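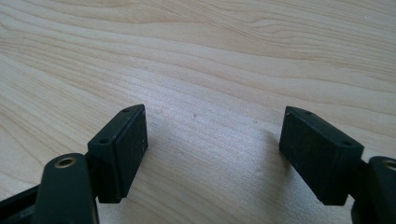

A reviewer of the workshop version objected that a hand-held gripper should be judged by the policy trained on its data and by nothing else, and that a separate bench comparison of finger pads adds little. We take the point in part. A policy score mixes the effect of the pads with those of the camera, the operators and the training run, and when two grippers score differently it does not say which part was to blame. The tests in this section were run before any policy was trained, and they deal only with the hardware.

Figure 4. Hand-held gripper with pad set B, jaws open, as seen by the tool camera.

4.2 Comparison of finger pads

Two hand-held grippers were compared, the Prasenel and the Butell. Both carry a camera that looks forward over the fingers, and both close through a linkage driven by a trigger. In the figure the two pads are black, with a fine texture on the gripping faces and two screw holes along the top edge of each. The brass bushings of the linkage arms appear near the lower corners of the view. We kept the linkage in view on purpose when setting the camera angle, as the arm position gives a second reading of jaw width when a grasped object hides the pads.

Three pad sets were made for each gripper. Set A is smooth, set B has a fine texture and set C has a soft insert behind a thin skin. All sets share one hole spacing, so that a change of pads does not disturb the camera mount. Left and right pads are identical parts.

Each pad set was used for 200 grasps on each gripper. The objects were taken from the Sudska household list, leaving out items wider than the jaw opening of the smaller tool. Operators worked in blocks of 30 grasps, with a short rest between blocks, and the last block of each set was cut short to reach the total. A grasp was counted as held if the object stayed in the jaws for 5 seconds after lifting and did not turn by an amount the operator could see. The second condition is a loose one. We tried to replace it with a measured angle, but the marker needed for this changed how people picked up the smaller objects.

Set A lost the most grasps on both tools, mainly on glazed and plastic items. Sets B and C were close to each other on rigid objects. Set C did better on thin card and cloth, where the soft insert let the pads meet along their full length, but it made jaw width harder to read from the image: the skin bulged under load and the visible edge of the pad moved while the arms stood still. With sets A and B the width estimate from the pads agreed with the estimate from the arms throughout the stroke, apart from a small offset on the Butell that was removed by calibration.

Lighting had more effect than we had planned for. A black pad gives a clear outline against a pale table, but its shadow is also dark, and the edge detector sometimes followed the shadow instead of the pad. The fault was worst with the jaws wide open and the lamp to one side. Adding a second lamp reduced it - the arm reading was not affected in either case. Grained table tops gave a few false edges as well, which were rejected by the limit on edge direction.

Data were logged with the Ung controller at its default rate. In June the controller firmware was updated between the Prasenel and the Butell runs, and we repeated one block of the Prasenel with set B to check for a change. The width trace matched the earlier one within the noise of the sensor.

Set B was chosen for the remaining experiments on both grippers. The loss on cloth was accepted, as only one of the later tasks includes cloth, and that task is reported separately in Section 5.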